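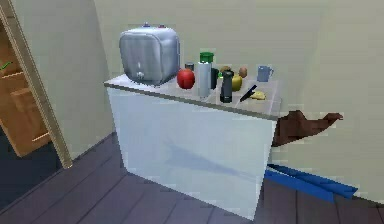
Last edited 01/04/2020 by Naheed Afridi. If you are reading an older copy, the counter tasks were numbered differently and your scores won't line up with mine.

# Plullireo Kitchen Chores

Welcome, and thank you for stopping by! Plullireo is a set of simulated kitchen chores for testing whether a robot can do the small, dull jobs that most of us get through before the coffee is ready. I started it after a long argument with my brother-in-law, who was certain that a machine would be putting away his groceries within a couple of years. I was less certain, and it seemed friendlier to build something and measure it than to keep arguing over dinner.

The short answer, as of this release, is "not yet, but closer than I would have guessed on some of them." The longer answer is in the results section, and I'd ask you to read the notes under the table too (I know, everyone skips them).

## What's in the box

- 40 chores, each with a written instruction, a starting layout and a success check
- 3000 recorded episodes, successful and failed ones both
- 800 held-out layouts for testing, please don't train on these
- Loader scripts and a small viewer, which is ugly but works

The chores are grouped by where they happen:

| Folder | Typical instruction |
|---|---|
| `counter/` | "Put the apple next to the mug" |
| `clear/` | "Move everything away from the knife" |
| `floor/` | "Pick up the cloth by the cabinet" |
| `carry/` | "Take the bottle to the next room" |

## Why counters are hard

A lot of kitchen robotics gets shown off on a bare table with one block on it, and I understand why, but my own counter has never looked like that for longer than ten minutes. A usual Plullireo counter has fruit, bottles, jars, a mug and perhaps a knife sharing one narrow slab, with the shorter things hiding behind the taller ones. A pear is fairly forgiving. A banana lying flat is a nuisance, and a small can tucked behind an apple is the sort of thing a policy will happily forget exists, right up until it sweeps it onto the floor.

Knives deserve their own mention. Any contact with the blade ends the episode as a failure, even when the chore was otherwise finished. I've had some grumbling about that, and I'm keeping it.

## Results so far

Both baselines were run on all the held-out layouts.

| Baseline | `counter/` | `clear/` | `floor/` | `carry/` |
|---|---|---|---|---|
| Stestari (scripted) | 83% | low | low | not run |
| Mughal (learned) | lower than Stestari | best of the two | low | low |

I've left the weaker cells as words for now, as the success checks for those folders changed in June and I haven't rerun everything to my own satisfaction.

Stestari does so well on `counter/` partly by cheating a little: it's handed the exact position of every object. Mughal has only the camera views to go on. Please keep that in mind before quoting the big number at anybody, my brother-in-law included.

## Known problems

- Cloth is modeled as a stiff, flat object. It doesn't fold or bunch up, so `floor/` scores tell you very little about laundry.
- There are no liquids. Bottles never spill, however badly they are treated.
- Fruit doesn't bruise. A grip that would ruin a real pear passes here.
- The gripper can clip into the counter corner on a few layouts. Those are listed in `clipping.txt`.

## Getting started

Unpack the archive and run:

```
python setup_assets.py
python view.py --set counter --layout 1
```

The first load is slow while the textures build, so go and make some tea. The physics side uses my Cimarholm wrapper, which is included in the archive and doesn't need a separate install.

Corrections and new layouts are very welcome, especially messy ones modeled on your own kitchen. Send them as a pull request with the layout file and one line saying what the robot is supposed to do.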